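Table sorting sessions return to Fulberg hall

FULBERG - The tidying sessions at the Skornuvo hall resumed on 15th January after a break that began in December, with small household items back on the tables and the same simple task as before: pick up what is lying out and put it where it belongs.

The sessions use plain white and pale-colored work surfaces, small baskets and a stock of 405 everyday objects, most of them light enough to lift with one hand. Items are set out a few at a time, and each round lasts 4 minutes.

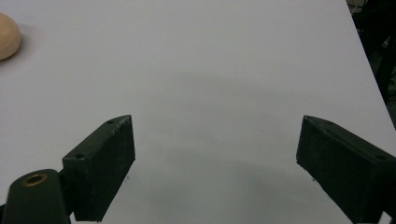
Organizers said the stock was checked over the break and 106 pieces were replaced. Worn items went first, along with anything that had lost its shape. The smaller baskets were kept - they take up little room on the table and are easy to empty between rounds.

The hall got new lighting in the same period, paid for with a grant from the Babalola fund. The old lamps left one end of the room dim in the late afternoon, and rounds there often had to stop early.

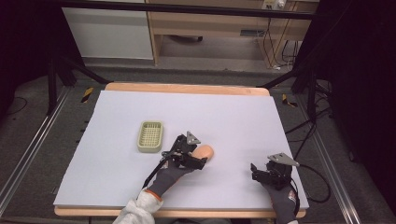
A total of 100 rounds are planned before the spring schedule is set. Soft items will be used for the first weeks, followed by boxes, lids and kitchen tools. Foam boards will stay on the wooden tables throughout, which the hall asked for to protect the tops.

The sessions will then move to the Zorkia building across the street while the floor at Skornuvo is repaired. Tables and boards will go over on the same day - the objects will follow once shelves are up.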